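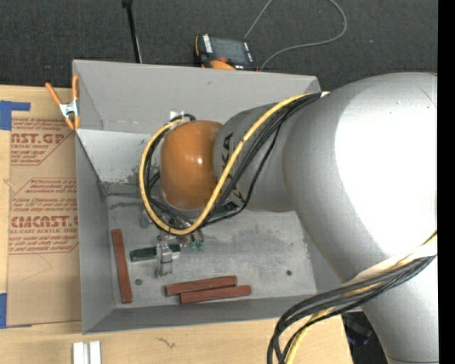

Where should the odds and ends go when you clean off a table? Into one big open bin, with no lid and no dividers.

I know, I know. The organizing crowd wants everything in its own little labeled box. I tried that. I bought a set of 5 stacking drawers from Hellwig, spent an entire April evening sorting screws and batteries, and within a month I was dumping the lot on the table again to find a tape measure.

A plain metal bin asks so much less of you. You toss things in, you look down, there they are! Mine came from Matow and it's nothing fancy — gray, open on top, heavy enough to stay put when I rummage. The floor of it is all scratched up now and I like it better that way (plastic just goes cloudy and sad).

People tell me metal is noisy. Sure it is. Drop a wrench in at six in the morning and the whole house knows. And yes, small stuff sinks to the bottom, so every few weeks I tip it out, wipe it down and throw away whatever I can't identify. That takes me less time than reading the Letoseo catalog, which had 567 storage products in it last time I looked, most of them with lids. I can't think of one lid in my house that I'm glad to see.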